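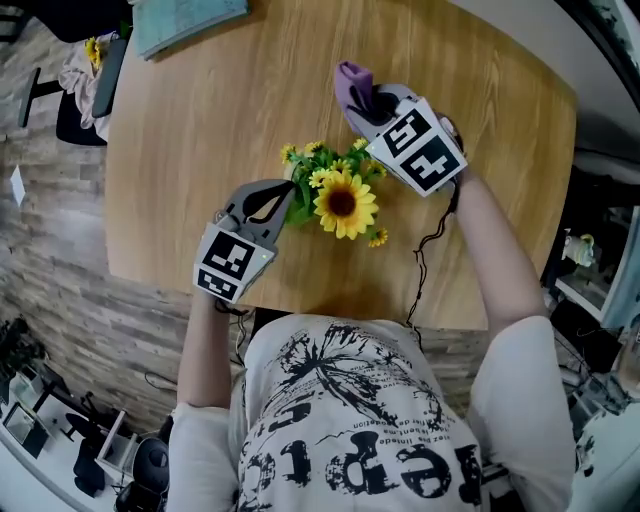

Lurnel Carry-On Backpack, 21 L

The Lurnel is a small travel backpack made to slide under an aircraft seat. It suits a weekend away, a short work trip, or a day bag when your main suitcase is checked. Hemmin has made it for three years and this is the second version, with a wider opening and a new hip belt you can take off.

The main compartment opens flat like a suitcase. One side has a mesh cover and the other has two straps. Most people fit three days of summer clothes, a light jumper and a pair of flat shoes. If you travel with thick winter gear you will want the bigger Zirness.

The laptop sleeve takes a computer up to 16 inches and has its own zip along the back panel, so you can pull the laptop out at security without unpacking. The sleeve stops short of the bottom of the bag -- the corners of your computer won't hit the floor when you put it down.

Pockets: one on top for passport and phone, one on each side for a water bottle, and a flat one behind the shoulder pads for cards or a boarding pass. The side pockets are stretchy and hold a one-litre bottle, though it's a tight fit when the bag is full.

Specifications

Capacity: 21 L
Laptop: up to 16 inches
Outer fabric: recycled polyester, water-resistant coating
Colours: charcoal, olive, rust
Hip belt: removable
Warranty: 2 years

The coating handles a walk from the train in light rain. It is not a dry bag. For a ferry or a long wet day, add the Ninis rain cover, sold separately, which folds up into the top pocket.

Airlines set their own limits for under-seat bags and change them from time to time. Check your booking before you fly. An overstuffed Lurnel bulges at the front and may not fit a sizing frame, so pack the front half last and keep it flat.

Care

Wipe with a damp cloth and mild soap. Don't put it in the washing machine or the dryer. Leave the zips open while it dries. If a zip gets stiff, run a little candle wax along the teeth.

Returns and repairs

Unused bags can be returned within 21 days with the tags on. Repairs under warranty are done at our own workshop and we pay the postage both ways. Stitching, buckles and zips are covered. Scuffs and airline damage aren't, but we can usually fix a torn handle for a small fee. Rust is out of stock until October.

Comments (3)

Boonmee Kongkaew
Took mine on a 16-day trip through Vietnam and did laundry twice. No trouble under the seat on any flight. The hip belt stayed at home after the first time I tried it on.

wanderingjo
Good bag but the top pocket is hard to reach into when the main part is full. I'd like a key clip as well. Does the old rain cover fit the new version?

Hemmin customer service
Hi Jo, yes, the Ninis cover fits both versions. There's a key clip inside the left side pocket, under the flap.

Contact us | Shipping | Warranty | © Hemmin Travel Goods | Back to top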